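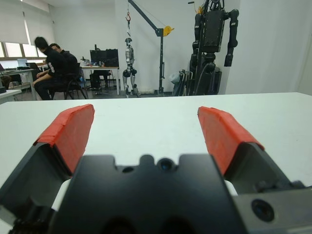 In Defence of Tape

I have a drawer at home that holds nothing but tape. Packing tape, painter's tape, the cloth kind my dad used on hockey sticks, and a roll of something silver that I bought in September and still can't find the end of. My partner thinks it's a sickness. I think it's the most useful drawer in the house, and I'd like to make my case.

There's a snobbery about tape. If you glue a thing, you've repaired it. If you sew it or screw it back together, people want to hear how you did it. But wrap some tape around it and you've "just taped it up", and everybody assumes you'll be doing it properly on the weekend. Sylvie Leclerc, who I shared a work table with for six years, used to call my side of it the hospital. She wasn't being kind!

But look at any place where people use their hands all day. Look at the handles, the corners, the bits that get grabbed. The shop floor at Oltis, where I had my first real job, was full of expensive equipment and there wasn't a grip in the building that somebody hadn't wound a bit of colour around (mine was green, and woe betide you if you borrowed it). It gets wrinkled and the edges fray and go furry, and then you peel it off and put on some more. That's maintenance as far as I'm concerned. A rubber pad that wears out has to be ordered, and then it's on back order, and then it arrives in the wrong size. A roll of tape costs less than lunch.

Clear tape is where I get really sentimental. My grandmother covered everything in it – recipe cards, bus timetables, the label on the fuse box, the back of the TV remote. Once a thing had been done over in clear tape it had been promoted. It meant she planned on keeping it. You could still read the card underneath, more or less, though you had to tilt it away from the kitchen light, and I still tilt printed things out of habit when I'm reading them.

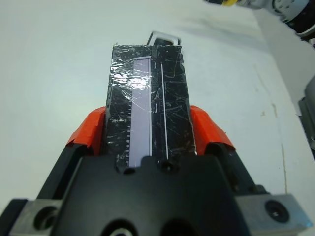 Clear wrap over black, with all the creases and shine you'd expect.

I know the arguments against. Zachary Lapointe gave me most of them over a very long coffee after I told him I was writing this. It looks messy, he says. It traps dust and goes yellow, and whoever has to take it off in ten years will curse you while they scrub at the gunk with eucalyptus oil. Fine, all true, and I've been that person with the eucalyptus oil. I once spent most of a Saturday getting old tape off a set of second-hand shelves and I said some things about the previous owner that I'm not proud of.

What I won't give him is messy. A crease in the tape tells you a person did it, probably in a hurry, with the roll in one hand and their teeth doing the cutting. I like seeing that. So much of what we own now comes sealed and smooth and can't be opened without breaking a clip, and when it gets a scratch we feel a bit sick about it and start looking at the new model. Put a layer of tape over the same thing and let the tape take the scratches. I've had a phone case like that for over two years and I've never once worried about where I put it down.

So if you've got something held together with tape and you've been meaning to fix it properly, maybe have another look at it. Does it work? Does it bug you, or do you only think it should? Mine mostly don't bug me. The kitchen bin lid does, a bit, but I've got a fresh roll of the wide stuff and I'll get to it tonight.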